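Strickwaren richtig lagern und zusammenlegen
Projektbericht im Wahlmodul Textilpflege
8. Oktober 2019

1. Ausgangslage

In unserem Kurs sollte jede Gruppe eine alltägliche Arbeit aus der Textilpflege auswählen und eine Anleitung dazu erstellen. Wir haben uns für das Zusammenlegen von Strickpullovern entschieden. Anlass war die Kleidersammlung des Secondhandladens Tollow, bei der im September viele Pullover abgegeben wurden. Ein großer Teil davon hatte verzogene Schultern oder Dellen vom Kleiderbügel. Der Laden hat uns einige Stücke zum Üben überlassen.

Für Material stand uns ein Budget von 165 Euro zur Verfügung. Davon haben wir Aufbewahrungskisten der Firma Van Wijk, Seidenpapier und ein Wollwaschmittel gekauft. Der Rest wurde nicht ausgegeben.

2. Vorgehen

Zuerst haben wir die Pullover nach Strickart sortiert: glatt gestrickt, gerippt und mit plastischem Muster. Danach wurde jedes Stück auf eine Unterlage gelegt und nach drei verschiedenen Methoden gefaltet. Methode A ist die übliche Ladenfaltung mit den Ärmeln nach hinten. Bei Methode B wird der Pullover der Länge nach halbiert und dann in Dritteln eingeschlagen. Methode C ist das lockere Einrollen vom Saum her.

Als Unterlage haben wir Stoff verwendet. Auf der glatten Tischplatte im Werkraum sind die Teile beim Falten verrutscht, vor allem die dünneren. Auf Stoff bleibt die Wolle besser liegen und man kann die Kanten in Ruhe ausrichten.
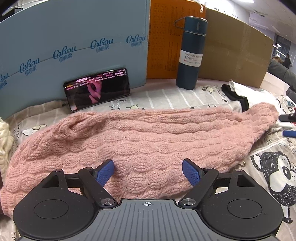 Schwierig waren die Pullover mit dickem Zopfmuster und flauschigem Garn. Das Muster trägt auf, und an den Faltstellen entstehen schnell Wülste. Wenn ein solcher Pullover zusammengeschoben auf dem Tisch liegt, muss er zuerst vollständig ausgebreitet werden. Wir haben dabei nie am Bündchen gezogen, sondern beide Hände flach unter das Gestrick geschoben und es nach außen bewegt. Erst wenn Vorder- und Rückseite glatt aufeinanderliegen, kommen die Ärmel dran.

Die gefalteten Stücke lagen anschließend 2 Wochen in den Kisten. In der Hälfte der Kisten haben wir Seidenpapier zwischen die Lagen gelegt.

3. Ergebnisse

Bei glatt gestrickten Pullovern hat Methode A am besten abgeschnitten. Der Stapel war gleichmäßig und es gab kaum Knicke. Bei Rippstrick war zwischen A und B kein Unterschied zu erkennen.

Bei den plastischen Mustern war Methode B besser. Es entstehen weniger Lagen über der Brust, und das Muster wird nicht so stark gedrückt. Methode C spart zwar Platz, aber die eingerollten Stücke hatten nach der Lagerung einen welligen Saum. Das Seidenpapier hat bei den flauschigen Garnen etwas gebracht, bei den anderen nicht.

4. Probleme

Die Kisten waren für die dicken Pullover zu niedrig. Wir mussten den Deckel andrücken, was das Ergebnis vermutlich verfälscht hat. Außerdem haben nicht alle in der Gruppe gleich sorgfältig gefaltet. Beim nächsten Mal würden wir eine Person alle Stücke einer Strickart falten lassen.

5. Weitere Verwendung

Die Anleitung passt auf ein A4-Blatt und hängt jetzt bei Tollow im Sortierraum. Die Pullover sind gefaltet an den Laden zurückgegangen, die Kisten bleiben im Materialschrank des Werkraums.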